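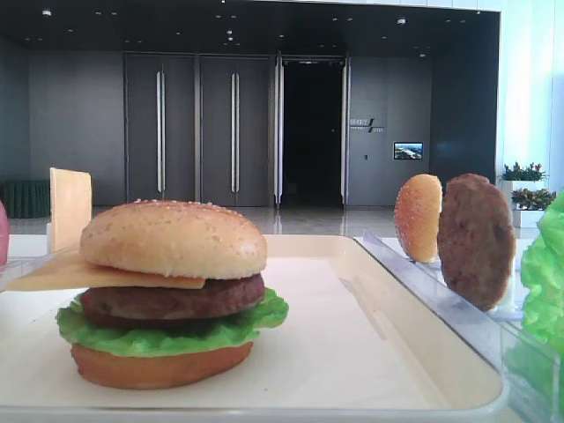
A toy burger, stacked, with spare parts waiting in the clear holder.

Sutherland lobby demo rules get a rewrite, burger included

Any robot that wants to assemble a burger in public will soon have paperwork to go with it. Plirance, the small group that writes voluntary guidelines for robot demonstrations, has put out a draft covering machines shown in lobbies, malls and other places where people wander in looking for the restroom.

The draft runs to 17 pages, of which two deal with toy food. That share has drawn comment.

"People laugh until they read it," said Kirsty Skinner, who edited the text. "Then they ask why the cheese has its own paragraph."

The cheese has its own paragraph because thin, flat parts are where demonstrators have been most generous to themselves. Under the draft, a stack counts as complete only if every layer is in the order posted beforehand. A slice that hangs out past the bun is allowed, but it has to be logged as "placed, off center" and may not be described to visitors as a success without the second half of that phrase.

Other rules are plainer. Spare parts must stay in a holder or on the tray, within sight of the audience. If a person resets the parts by hand, a sign has to say so. A run that is stopped partway goes in the count along with the others, a point that took up most of one meeting and, by several accounts, all of the coffee.

Operators must also post the number of attempts behind any rate they quote. Kuvton, which builds tabletop arms and shows them at trade events, had asked for an exemption for displays lasting under an hour. It did not get one.

"We have no objection to honesty," said Anselmo Vasconcelos, who runs demonstrations for the company. "We would like a slightly smaller sign."

Sign size is, in fact, still open. The draft calls for lettering that can be read from 5 feet away, and comments on that clause have outnumbered those on emergency stops, which passed without a murmur. Operators would keep their logs for two years.

The guidelines are voluntary, though Sutherland, which rents out lobby space to exhibitors, plans to write them into its booking terms. Trillis, a rival venue, said it was reading the draft and had reached page 5.

Comments close at the end of October. Plirance asks that they be kept to a single page – a limit it does not apply to itself.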